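I have started a thread about moving to a smaller apartment and I will be adding to it until the movers come or I do something I regret.

1/ The new place is in Gesden, 245 square feet smaller than the old one. The listing called it "efficient." The listing also called the hallway a dining nook.

2/ Spent the morning deciding which chairs get to come. I own chairs I have never sat in. One of them I bought because it was sad in the store.

3/ Got a quote from Divo Moving. $830, stairs included, piano extra. I don't have a piano. They quoted me for the piano anyway, in case.

4/ The old lease ends on a Sunday and the new one starts the next morning. So there is a night in there where I live in a truck, legally speaking.

5/ Current kitchen inventory: two colanders, 15 mugs, one fork I trust. The colanders are nearly identical and I still couldn't tell you which one to give up. I've drained pasta in both of them this week trying to be fair.

6/ Everyone who hears you're moving gives you the same advice, and it's baskets. Put it in a basket. Label the basket. Fine. White table, woven baskets:

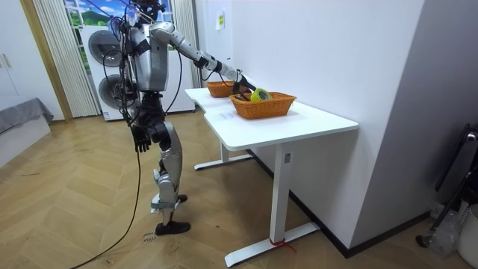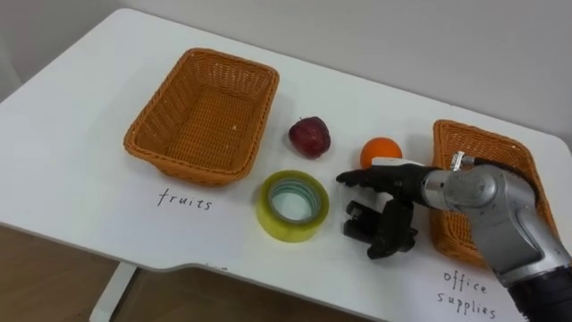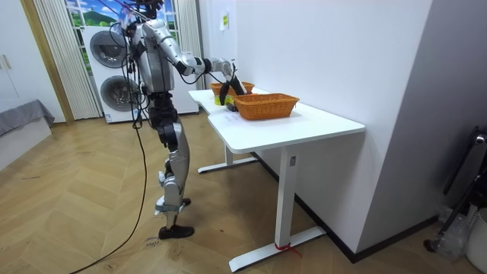 7/ Back to my own apartment, where the labeling system is a marker that's dying and a roll of tape I keep putting down and losing. So far I have boxes marked BOOKS, MORE BOOKS, and HEAVY (BOOKS).

8/ Tried to sell the big bookcase on Drata. First message: "is this available." Me: yes. Second message, four hours later: "is this available." I think we could go on like this for years.

9/ Someone did offer me a fish tank for it. Straight trade. I am trying to own fewer things that are hard to carry, and a fish tank is that plus fish.

10/ Found the warranty for a blender I threw out two apartments ago. It's still valid. I put it back in the drawer and then remembered the drawer has to be packed too.

11/ The sofa question. It came in through the window, which I'd managed to forget. The new place has windows, but they're the kind that open as far as your wrist.

12/ Measured the new stairwell. Measured the sofa. Measured the stairwell again in a more hopeful mood. Same number.

13/ Sofa is now on Drata. "is this available"

14/ Took a break and walked down to Ngau for noodles, because all my bowls are wrapped in newspaper. Told the guy at the counter I was moving. He said "put stuff in baskets."

15/ Tonight's plan is the closet. There's a box at the back that I never opened after the last move, so whatever is in there I have lived without perfectly well. I'm going to open it anyway - I have to know.

16/ It's mugs.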